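The package that went to Losska and back

August 21, 2020

So I finally got my parcel. If you've been following along since March (hello to the two of you who wrote in to ask, you're sweet), you know I ordered a loom part from a little workshop in Bidudari and it has been stuck in customs more or less ever since. It's a reed, for anybody who weaves. A long flat comb thing. It weighs less than my lunch.

The shop did everything right. They packed it well, filled out the form, put the price on it, 120 dollars, and handed it over to Grukum, the courier. It flew to the big sorting center in Losska and then the tracking page said "Held, awaiting documents" and that was the whole story for weeks.

I called. Oh, did I call! The first person told me the customs office had it. The customs office told me the courier had it. Both of them were very polite about it. I started keeping a page of notes by the phone with the time of each call and what I was told, and I really recommend that, because by the fourth call I could read their own answers back to them.
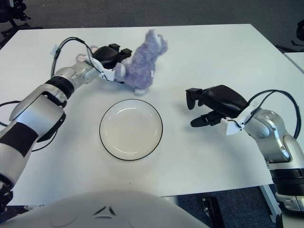
What they wanted, once I got somebody who could open the file, was a tariff code. The form just said "loom part, steel," and some officer had decided it could be machine parts or could be plain metalware, and those get charged differently. Fair enough, I guess? But no one had told the shop, and no one had told me. The request had gone to an email address with one letter missing.

I looked up the code myself. It took most of an evening and a lot of tea. There is a huge list, and every line says "other than the goods of the line above," so you keep scrolling up to find out what the line above was. I found textile machinery, then parts for textile machinery, then reeds for looms, by name! I was so happy I read it out loud to the kitchen. I sent it off with a photo of the receipt and the shop's web page.

Then came the bill. Storage, a handling charge, a "correction of entry" charge, and the duty, which was tiny. The storage was the part that made me mad. They wanted me to pay for all the weeks the box sat there waiting on an email I never got. I wrote a letter, a real one on paper, and sent it to the regional office in Pennington with copies of everything. Case number 872, I will remember it until I die.

While that was going on the tracking page changed to "Return to sender." I nearly threw my phone. It did leave, too, it got as far as the first stop on the way home before the hold was lifted and they turned it around. So it has been through Losska twice, and I've been through Pennington zero times, and it's 430 miles away and I now know the phone menu there by heart.

Pennington did write back. They dropped the storage and kept the handling and the correction charge. I paid it the same night and didn't argue, I just wanted my reed.

If you're ordering from abroad, ask the seller to put the full code on the form before it ships. Check your email address on the order, letter by letter. Keep the receipt somewhere you can find it. And if they send you a bill you don't agree with, look at the back of it, mine had the appeal address there in very small type.

The reed fits, by the way. I'm threading it this weekend.
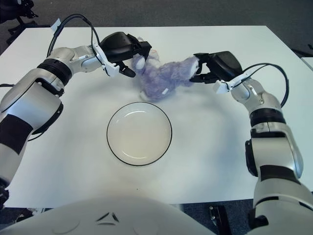

One reader wrote in to say that mine was a quick one, and that her own box of yarn had been sent back over a missing signature without any call at all. She says to ask for the name of the entry clerk the first time you phone, as the calls go better after that. I never thought of it. If you've got a customs story of your own, leave it in the comments, I read them all.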